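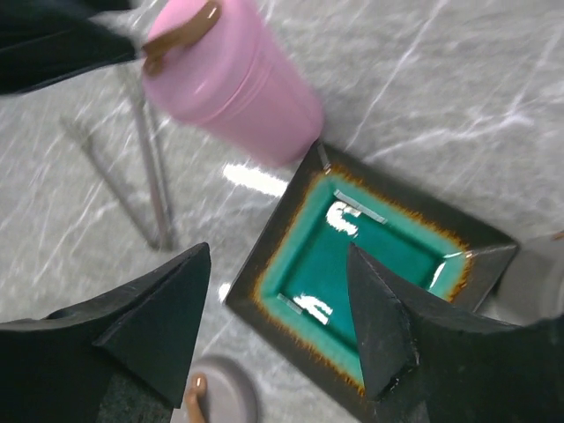
Fig. 5. Wrist camera view, square plate between the fingertips and the pink tumbler.

Search this site Search Go

Unit 3 – Grasping from the wrist view
Instructor: Kálmán Farkas. Room 122.

Reading before lab: the Pastik handout on contact points, sections 2 and 3. Bring your team's log.

1. Why the wrist view is hard

The camera moves with the hand. A cup standing still on the counter will shift and blur in the picture when the arm turns, so blur alone does not tell you that the object moved. Compare it with the arm's joint log for the same time stamp before you write anything down. In Fig. 5 the tumbler is soft and the plate is much clearer. State what you can and cannot conclude from that in one paragraph.

2. Glare

Glazed plates and polished stone both throw back the ceiling lights. The bright marks on the turquoise part of the plate and on the marble are reflections. An edge finder will often treat them as small objects. Teams using the Plukus script should mask them first – the default threshold is too low for our lab. Record the value you settle on.

The dark rim has a second problem. The fingers are black and the rim is dark brown to black, so where the right finger overlaps the plate the outline can get lost. Do not fit the rim from a single still. Use the color change at the inner border, where the teal meets the rust-brown band, and work outward.

3. Choosing the grasp

A wide flat plate gives the fingers very little to close on. Options we will test in lab:

a) pinch at a corner of the rim, hand tilted
b) pinch at the middle of one side
c) push the plate to the counter edge, then grip from below

Option c needs the arm speed set to 2 or lower. Ibarra's notes from the April session cover the tilt angles for a) and should be read with care, as they were taken with the older, wider fingertips.

4. Log format

One line per attempt: team, object, option, tilt, result. Result is "held," "slipped" or "stopped." Anything else goes in the remarks column. A run ended by the stop button is "stopped" even if the plate was already off the counter.

5. For the Stokden round

Each team gets 5 attempts per object. The plate and one upright container are required – the third object is drawn at the table. Scripts may not be edited between attempts. Hand in the log with your mask value and the paragraph from part 1.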